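2024-10-01

I've been asked a few times to write up the suturing practice, mostly by people who started after me and want to know whether it gets less fiddly. It does, slowly. I keep a notebook, and what follows is mainly copied out of it with the spelling put right.

I have now done 39 sessions. Most are short. I book the end room when I can get it, because the chair goes low enough for me, and I stop when my hands get tired. Early on I used to carry on past that point and all I did was practise bad knots.

## Thread

I cut the thread before I sit down. If I leave it long, it ends up in loops everywhere and I spend the session chasing the tail. If I cut it too short, the second throw is a struggle and the third can't be done at all. The length I like is a bit more than the width of my hand. Yaa Annan cuts hers a good deal longer and gets on fine, so try both.

Black thread is much easier to follow than the pale violet sort we had in the spring. The violet was cheaper, and Perkel had plenty of it, but it vanished as soon as it lay against anything pink or red. I used up one box and didn't ask for another.

Thread also remembers how it was wound. If it comes off the card in tight zigzags, draw it between finger and thumb a couple of times first. I do all my pieces at once and lay them on a damp cloth.

## Needle

Hold it about two thirds of the way back from the point. Everyone is told this and everyone forgets. Too near the point and there isn't enough needle to come out on the other side. Too near the thread end and it twists in the jaws, or bends.

The curve should do the work. I used to push the needle straight forward, as you would with a sewing needle through cloth, and it dragged the edges about. Now I go in as close to upright as I can manage and turn. When it goes well there is very little to feel.

Once the needle is through, I put it down where I can see it, off to one side, and tie using the thread. Mitra Najafi taught me that. Before then I would keep hold of the needle the whole time, and it got in the way of every loop. Put it down flat, always on the same side, and you will know where it is when you want it back. For me that is the left.

## Loops and knots

This is where most of my notebook went. I have 108 knots written down with a tick, a cross or a question mark, and the question marks are nearly all from the first throw.

The usual mistake is making the loop too small. You have one instrument holding the thread and the other waiting to have it wrapped round, and if the loop is tight it springs off the jaws before you can reach for the tail. 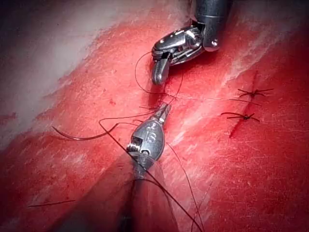
A big loose loop looks untidy but stays where it is put. I wrap slowly, keep the jaws pointing down and close to the surface, and only then go for the end. Lifting away is what loses it. I must have written "don't lift" on a dozen pages.

The other thing is to move one hand at a time. I know the good people move both together. I can't yet, and when I try, the two sets of jaws knock into each other and I have to start again. So one side holds still, the other side travels round it, and then they swap jobs.

For the first knot I wrap twice. After that it is single throws, changing direction each time. If you don't change direction the knot slides, and you may not notice until you tug it. I tug every one at the end, which is where a lot of the crosses came from.

Pulling tight is a matter of keeping both ends low and going outwards evenly. The edges should meet and no more. I pull too hard when I'm pleased with how the loop went, and then everything puckers. Mitra's rule is to stop pulling slightly before you want to, then look at it.

## Other notes

The grooves in the jaws will fray thread if you grip the same spot over and over. Move along a little each time. If a piece starts to look fluffy, leave it and use a fresh one.

I still can't tie decently going away from myself. Side to side is all right. I've set aside the sessions in November for that and nothing else, and Yaa has said she'll sit in on 2 of them and tell me when I'm lifting.

If anyone wants the sheet I use for keeping count, it is a plain grid with date, number of throws and a box for remarks. I can print you one.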